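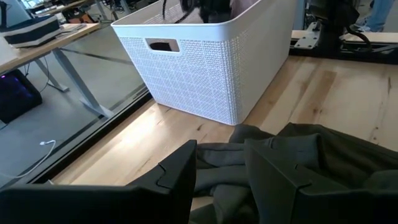
*The Akau gripper over a gray cloth, with the white basket behind it.*

## Two Fingers and a Pile of Cloth

Folding is the part that every customer asks for, and Marwan Matar would like them to ask for something else first. "A shirt which is folded is beautiful to look at," he told me when I visited his workshop in Wunham. "But before this, somebody must pick it up. Please let us talk about picking up."

The Akau is the gripper that his small company, Florngate, sells as a kit for light robot arms. In the box there are two black fingers, a wrist camera, a mounting plate, the cables and a printed guide of 50 pages. The buyer brings the arm and the computer. I spent 3 days with the kit, and I went there with doubts, as I had tested soft-goods grippers before and most of them went home again in their boxes.

The work I followed is simple to explain. A cloth lies on the table in whatever shape it has fallen, and the arm must take it and put it in a basket. For a person this is nothing. For a machine, a crumpled cloth is a difficult object, because it has no fixed shape and its folds hide one another. Dark cloth is worse than light cloth, since the camera finds less difference between the fold and the shadow beside it. Matar insisted that I begin with gray. I think he wanted me to see the hard case early.

The fingers are broad, and they have a notched corner near the tip. I asked if this was for decoration. Matar said that the notch gives the fold a place to go, so that a thick bunch of fabric is not pushed forward when the fingers close. In my own trials I had the most success when I came down on a high fold and closed slowly. When I came in flat, the fingers slid over the fabric and took nothing. The guide explains this well on its second page, which I had of course not read.

Setup took me 2 hours, and much of it went to the camera. The mounting plate fits well, but the camera cable is short, and if you do not leave a loop at the wrist it pulls when the arm turns. A longer cable is planned for November. Until then I would buy one separately.

The software is plain. There is one window for the camera view and one for the finger position, and a slider for the closing force with 7 steps. I stayed on step 3 for thin towels and never found a reason to go to the top. What I missed was a way to save the settings for each kind of fabric. You must write them on paper, as Matar himself does.

Matar also makes his customers practice by hand control before they run anything alone, and he would not shorten this part for a journalist. I was impatient in the first morning. By the second I noticed that I was looking at the cloth differently, searching for the fold before I moved.

How does it compare? The Scanlon, which many laboratories already own, closes faster and feels more solid in the hand. On boxes and bottles I would still choose it. On cloth it pinched and lost the edge more often in my trials, and its narrow tips left marks on a fine cotton napkin. The Akau left none that I could find.

I would recommend the kit to a school or a small laboratory that works with textiles and has some patience for cables. For a laundry business it is too early, and Matar says the same to the laundries that call him. He sends them the guide anyway and asks them to write to him about their towels.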